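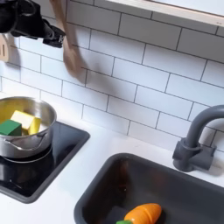 Gangadharan Chowdary wrote:

> I could not come to the open day at Erkivham because of my shift, so please, can somebody write to the list what the kitchen robot does? The invitation from Prosterix says only "live demonstration, household tasks", and this can mean everything or nothing. My three questions:
>
> 1. Is it one person driving the arm, or does it run by itself?
> 2. What objects do they use?
> 3. Would it be worth the trip for our evening class in April? I must ask for the minibus soon.

Dear Gangadharan, dear all,

I was there with Lavanya Bhat from the beginning until they switched off, so I will try to answer. Lavanya may correct me, she took better notes.

To your first question: both. In the first half Azra Papadopoulos from Prosterix drove the arm by hand with a small controller, and she explained each movement while she made it. In the second half the arm ran from its own program. She said very clearly when she changed from one to the other, and I liked this. At other demonstrations I have attended, you were left to guess.

To your second question: it is a play kitchen, not a real one. There is a cooktop set in a white counter, a sink with a grey tap next to it, and white tiles on the wall behind. The pot is steel, the spatula is wooden, and the food is toys. In the pot there were a yellow block and a green block, and in the sink a carrot. So please tell your class not to expect soup. Nothing is heated.

The task which most visitors asked for was the one with the spatula. The arm holds it in the gripper and has to bring it down to the pot. I had expected a slow movement, like in the videos which Prosterix sent us before. In fact the arm is rather quick when it swings, and Ravindran Raju, who stood in front of me, took a step back. Azra told us that the approach is programmed fast and only the last part over the pot is slow. I asked if one can change this, and she said yes, it is one number in the settings, but the fast approach saves time when they repeat the task all day. Their log for this kitchen has 435 runs so far. She did not want to give a success rate, because they have changed the gripper fingers in between and the old runs cannot be compared with the new ones.

I saw the program run the spatula task 3 times. Two went well. In the other one the spatula turned in the fingers and Azra stopped the arm before it touched the pot. She did not hide it, she showed us on the screen where the grip was too near to the end of the handle. For me this was the most useful part of the visit – you learn more from such a stop than from a clean run.

The carrot was meant for a second task, from the sink to the pot, but there was no time for it. A pity.

Some practical points for the third question:

The room is small. They let in 100 visitors over the day, in groups, and in my group it was already hard to see from the second row. For a class it is better to ask for a separate time. Write to Azra directly, the general address answers slowly.

The talk is in simple English and without slides. Students who have never programmed can follow it. For the advanced ones I would ask that she opens the settings screen again, because on the open day she did it only when somebody asked.

There is no parking for a minibus at the door. We used the yard behind the Fulilwood building, 2 streets away, and walked.

So yes, I think it is worth the trip, if you get your own time. If Vignesh Gounder is reading: you still have the list of questions from last year's visit, could you send it to Gangadharan? It would save him some work.

I can also ask if they will show the carrot task in April. Please tell me before I write to them, then we send only one mail.

With best regards,
Sasaki group, visits and contacts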